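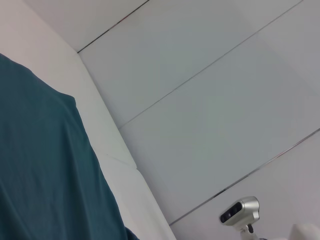
Tracing a False "Grasp OK" on a Two-Arm Folding Cell

Skip to: What the fault looks like / Before you touch anything / Step by step / What the vendor will tell you / Field note / Open items

Most write-ups of this fault start with recalibration. I'd hold off. Recalibrating is what people do when they want to feel busy, and on this fault it wipes out the one offset you need to look at. If you have already done it, you can still follow this page, but you'll be working from the backup, assuming there is one.

The procedure was written for folding cells with two arms, parallel grippers and a Lirau controller running the Metness task layer. Other combinations fail in similar ways, though the menu names will differ and I can't vouch for any of them.

What the fault looks like

The arm goes down to the shirt, the gripper closes, the task log says GRASP OK, and the arm lifts with nothing in its fingers. Then it carries out the rest of the fold in the air. The other arm, which may well have hold of its side, drags the shirt out of place. At the end the log says FOLD COMPLETE.

If you are lucky you'll get code 2477 somewhere in the run. The manual calls it "grip width deviation, advisory." Advisory means the controller noticed and did nothing. It is filed under notices, so it won't appear on the operator screen unless somebody changed the filter, and the default filter hides it.

There is a safety side to this that gets waved away. An arm that believes it is holding cloth moves along a different path from one that knows its fingers are empty, and people reach in to straighten a shirt when they see a fold going bad. I have watched someone do it with an arm halfway through a pull. The speed was low and no harm came of it. I wouldn't build a procedure on that.

Before you touch anything

Stop the cell with the proper stop, the one that drops drive power. Pausing the task from the screen is a different thing. A paused Metness task will resume if the remote session reconnects, and the remote session reconnects whenever it feels like it.

Leave the shirt as it lies. I know the urge is to tidy up and try again, but where the cloth ended up is evidence.

Copy the whole log folder off the controller. The log rolls over by size, and a chatty camera driver can push out the run you care about in one shift. Copy the calibration file at the same time and give the copy a name you will recognize in a month.

Write down which garment it was, the size, and which way around it was laid. People write "T-shirt" and leave it at that. A large shirt laid with the neckline toward the operator is a different job from the same shirt laid the other way, and the taught approach points won't tell you which one the last person had in mind.

Step by step

1. Turn the notice filter off

On the controller, go to Logs, Display, Severity and set it to All. Reload the failed run and search for 2477. Note the time of each hit and which arm it belongs to. If every hit is on one arm, you have a mechanical or offset problem until proven otherwise. If they are split across both arms, suspect the threshold first and jump to step 4.

No hits at all proves nothing. The advisory is only checked at the moment of closing. A gripper that catches a pinch of cloth and loses it on the way up will never raise it.

2. Compare the commanded width with the reported width

Open the gripper trace for the failed grasp. You want two lines, commanded and reported. On a good grasp of folded knit, the reported width stops short of fully closed and stays there through the lift. On a miss, it runs all the way down to the end.

The third case is the one that wastes afternoons. The width stops short, holds for a moment, then creeps closed during the lift. That's a slip. The log calls it a success, and so will anyone who reads only the log.

3. Check the height before you check anything clever

With drive power off and the lockout on, put a sheet of ordinary paper on the work surface under the taught grasp point. Restore power, keep everyone outside the reach of both arms, and run the approach alone at the slowest speed with the grasp disabled. Then read the fingertip height from the controller and power down again before measuring it with a gauge.

The two readings should agree. On the cell I spend the most time with, they disagreed by 5 mm, and the calibration screen had a green check mark beside it the whole time. A single layer of cotton knit doesn't leave you that kind of room.

Do the same on the other arm even if it has never missed. You need something to compare with. 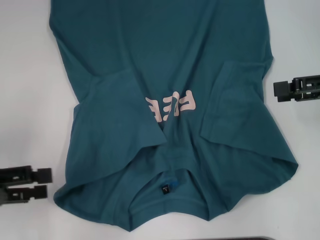 4. Look at the success threshold

Metness decides a grasp worked if the reported width is above a set value when the fingers stop. That value lives in the garment profile, under Grip, Minimum Hold. Somebody chose it. Ask when, and with what fabric.

What I usually find is a threshold set very low so that thin cloth would pass. Set low enough, it passes fingers that have closed on nothing, as any wear at the tips leaves a small gap. Close the gripper on air ten times, write down each width, and compare the worst one with Minimum Hold. If the worst empty close counts as a pass, you have found a fault. It may not be your only one.

Raise the threshold above the empty reading, but leave the rest of the profile alone. Changing two things at once is how these cells get their folklore.

5. Check the sleeves separately from the body

Sleeve folds fail more often than body folds and get averaged in with them. Once both sleeves are in, the cloth around the collar and shoulders bunches up, and the next grasp point is no longer at the height it was taught. A gripper aimed at a flat shirt will meet a ridge, or go in beside it.

Run the sleeve folds only, stop, and measure the cloth height where the next grasp is due. If it's well above the taught height, add an approach offset for that step. The Metness option called Adaptive Approach is supposed to do this for you. I have turned it on and off on three cells and couldn't tell from the results which state it was in.

6. Add a check after the lift

This is the change that matters most, and it's the one left out of the default task. After the lift and before any sideways move, read the gripper width again. If it has dropped below Minimum Hold, stop the task and raise a fault that the operator can see. Don't let it retry on its own. Automatic retries hide the fault and put an arm back in motion at exactly the moment a person is likely to be reaching in.

Yes, it costs time on every fold. I have been told the cost is unacceptable by people who had never timed it.

7. Retest with enough runs to mean something

Five good folds in a row is a demo. Run the number of folds you'd be willing to defend to somebody who dislikes you, on the garment that failed, and have a person judge each result by looking at the shirt. Keep that tally apart from the log's tally. The gap between the two is your real measurement.

What the vendor will tell you

Tekleab supplied the fingers on our cells, and their support desk answered quickly, which I'll give them. The answer was that the pads are consumables and should be replaced. We replaced them. The rate of misses went down for a while, then came back up at the same pace as before.

Lirau said it was a task layer problem. The Metness people said the task layer reports what the controller gives it. Both statements are true and neither one gets a shirt folded.

Be careful with any quoted success rate. The sales sheet for our setup promised 95 percent. When I asked how success was defined, the reply was "task completed without fault." As described above, a cell can wave its arms over a crumpled shirt from start to finish and meet that definition. If you are buying, get the definition in writing and make sure it mentions the garment.

Field note

The following is from my own notes and is left close to how I wrote it.

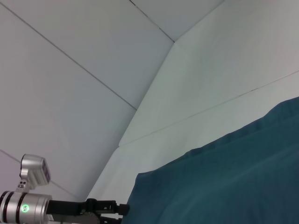 Bredcombe, December

Second try at the teal shirt. Copied the logs first this time. 2477 appears on one arm only, always on the grasp after the sleeves. Trace shows the creep, so it's a slip and the log has it down as a pass.

Height check: off by 5 mm on that arm, fine on the other. Backup calibration has the same error in it, so whoever made the backup made it after the damage. No record of a bump. There never is one.

Corrected the height. Left Minimum Hold where it was for the first batch, then raised it for the second. Added the width check after the lift before starting either batch.

Ran 200 folds. The log counted every one as complete apart from those the new check stopped. I judged the shirts by eye and disagreed with the log on several, all of them slips late in the sideways pull, after the new check had already passed. So the check is in the right place for most of these and too early for the rest. Could add a second one halfway through the pull. Don't love it.

Adaptive Approach was on for the first batch. Forgot to write down whether I turned it off for the second, so I'm not going to claim anything about it.

Asked for the advisory to be promoted to a visible fault in the next controller update. Was told it would be "considered." Changed the filter on the operator screen myself and taped a note beside it.

Open items

Late slips during the pull. A second width check helps, but I haven't run it long enough to recommend it.

Where the height error came from. A hard contact with the work surface would do it, and so would a loose fastener at the finger mount. Check the mount with drive power off. Ours was tight, for what it's worth.

Whether the filter setting survives an update. On the previous release it went back to default without a message. Look at it again every time the software version changes, and before you believe a clean log.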